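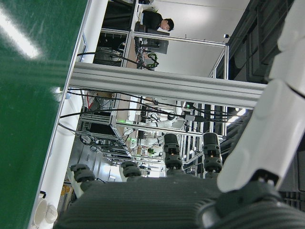 The wrist camera sees the fingers and the belt together.

Hand or gripper at the conveyor? First results from the Nic Aodha lab

In October we started to compare two ways of taking a small box from the belt. The first is the five-finger hand on the Mosura arm, the second is the simpler gripper we know well from the older cells. Both use the same Budasia controller, so differences in timing should come only from the tool and the grasp planning.

The task sounds easy. A white cardboard box lies on the green belt, and the arm must put it into a light blue bin behind the rail. But the boxes are light, and the belt is glossy, so reflections from the ceiling confuse the depth image more than we expected.
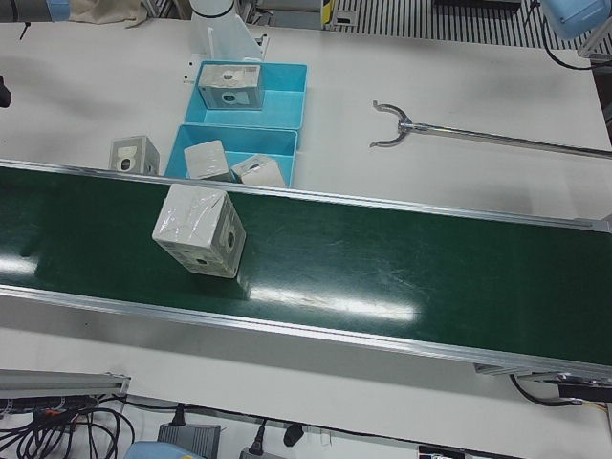

White boxes on the belt, on the table and in the two bins.

We have now logged 870 attempts with the hand. In the first series it placed 68 percent of the boxes correctly. Most of the failures were in the approach - the fingertips came too low and pushed the box away before the thumb could close. After we raised the approach height by 8 millimeters, this error became rare. The wrapped boxes are still more difficult than the plain ones.

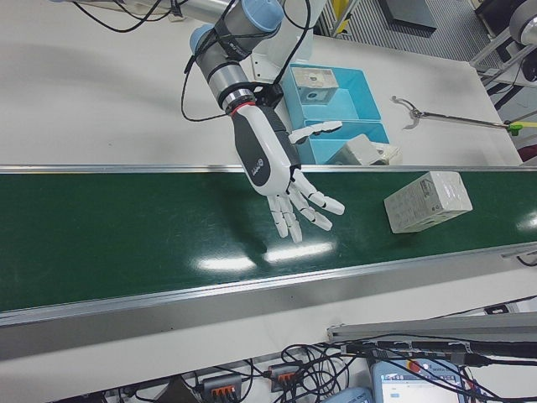 The thumb needs some more explanation. With the standard settings it opens very wide, and near the bins this can be a problem. We wrote a narrower starting pose for the last part of the movement, and it costs us almost no time. The gripper does not have this problem, but it wants the box to be turned in the right direction, and the hand is more tolerant there.

For the camera we tried the Drukotari module on the wrist, in addition to the fixed view over the table. It is useful at short distance. At long distance it sees too much of the room, and we had to mask a large part of the picture.
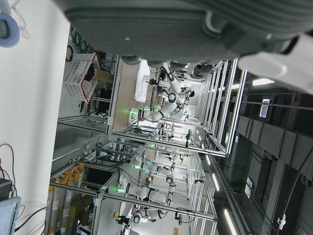
What comes next

We will repeat the full series with 6 box sizes and with a matte cover on the belt. Groups that want to test their own fingertips on our setup can write to the lab office. Please send the drawing of the mounting part together with your request.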